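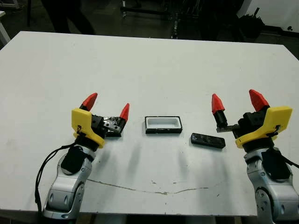 Ich schreibe gerade an den Betriebsregeln für unseren zweiarmigen Aufbau und komme bei einem Punkt nicht weiter, vielleicht hat das hier ja schon mal jemand sauber gelöst. Wir lassen die Arme Schachteln und Deckel greifen, alles kleine leichte Teile, und bisher galt bei uns nur „keiner fasst auf den Tisch, solange die Motoren an sind“. Das klingt gut, reicht aber vorne und hinten nicht. Wenn jemand hinter dem Tisch steht, so nah, dass man vom Kopf aus noch die dunklen Hosenbeine sieht, ist er dann im Arbeitsraum oder nicht? Die einen sagen nein, die Arme kommen ja von der anderen Seite. Ich sage ja, weil genau von dort gern mal schnell eine Hand nach vorne geht, um ein Teil geradezurücken. Und diese roten Spitzen an den Fingern sind halt Spitzen, auch wenn weiter hinten am Arm eine Polsterung sitzt.

Meine eigentlichen Fragen also: Zieht ihr die Grenze um den Tisch oder um die Reichweite der Arme? Und wie regelt ihr das Umlegen von Teilen von Hand, also wann darf man wirklich rein? Im Moment steht in meinem Entwurf „Arme in Parkposition, Greifer offen“. Ich bin mir aber nicht sicher, ob „offen“ überhaupt irgendwas wert ist. Ach so, die Ablaufsoftware heißt bei uns Noluslow und hat eine Pausentaste, die alle ganz selbstverständlich als Freigabe benutzen. Da habe ich inzwischen richtig Bauchschmerzen!

Eylül Akgül

Nachtrag: Jemand wollte wissen, ob denn immer beide Arme gleichzeitig was tun. Nein, oft hält einer die Schachtel und der andere ist leer und wartet offen daneben. Das ist für mich der blödeste Moment, weil der leere Arm so harmlos wirkt.

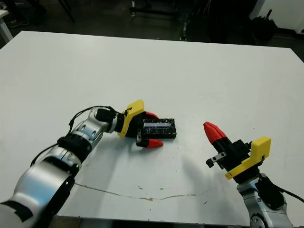

Doina Krasniqi
Also bei uns gilt die Reichweite, Punkt. Der Tisch ist ja bloß ein Möbelstück, der weiß nichts von deinen Armen. Wir haben beide Arme voll ausgestreckt (langsam, im Handbetrieb), die Linie auf dem Boden abgeklebt und 20 cm draufgelegt. Die Länge der Greifer muss da mit rein, das vergessen viele. Wer über das Band tritt, sagt vorher laut Bescheid, und wer am Not-Halt sitzt, antwortet. Klingt albern, hat sich aber nach einer Woche eingespielt.

Zur Pausentaste: raus damit aus dem Regeltext! Eine Softwarepause ist ein Zustand im Programm, den kann ein anderes Skript oder ein Kollege am zweiten Rechner einfach wieder aufheben. Bei uns heißt es „Freigabe erst nach Sicherheitshalt, quittieren darf nur, wer drin war“. Und „Greifer offen“ würde ich streichen. Wenn ein Arm was hält und du ihn zum Öffnen zwingst, hast du ein Teil rumliegen, das keiner eingeplant hat. Schreib lieber rein, dass ein gehaltenes Teil gehalten bleibt, bis jemand zuständig ist.

Velimir Hodžić
Steht doch alles in der ISO 10218, einfach mal reinschauen.

Eylül Akgül
@Velimir danke, die liegt hier schon, nur schreibt sie mir leider keine Hausregel für unseren Tisch.
@Doina super, das mit dem Quittieren übernehme ich so! Macht ihr das Band auch hinter dem Tisch oder nur an den Seiten?

Doina Krasniqi
Rundum. Hinten haben wir sogar angefangen. Und schau, was bei euch bei Stromausfall passiert, bevor du das mit dem gehaltenen Teil festschreibst, manche Greifer lassen dann los.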